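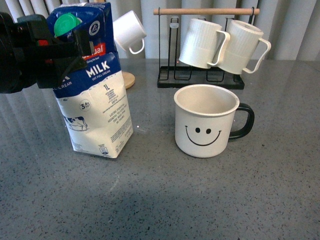
Figure 1. Gripper on the upper part of the 1L milk carton, with mugs behind it.

Comparing Two Grippers on Everyday Kitchen Items
By Mahnaz Kermani - June

Our group compared two grippers, the Galtano and the Stalov, for picking up a milk carton from a countertop. We wanted to know which one a first-year lab could use with little tuning. Both ran from the same controller with the same speed limits.

The carton was harder than we expected. Its walls give when squeezed, and the sloped top leaves only a narrow area for a grip near the cap. We ran 515 attempts over 11 sessions. An attempt counted if the carton was lifted, moved and set down upright.

The Galtano did better with low grips. The Stalov held the shoulder more firmly but creased the carton at its higher force setting, so we dropped that setting after session 4.

We also compared a head camera with a wrist camera. The head view helped us plan around the mug rack. The wrist view was more useful for the last part of the approach - mostly for checking the gap on each side of the carton.
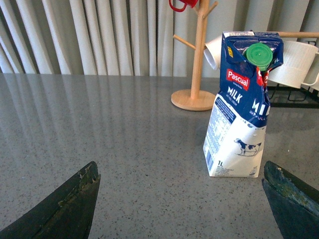
Roya Babaei asked whether the wrist camera would still help once the carton fills most of the view. We did not test that separately, and it should go in the next round.

Comments (2)

Tobias: Did you change the finger pads between sessions?

Mahnaz Kermani: Once, after session 5. Both grippers got new pads.

Related reports
Kulano controller setup notes
Hodoroagă arm: first tests
Calibrating a wrist camera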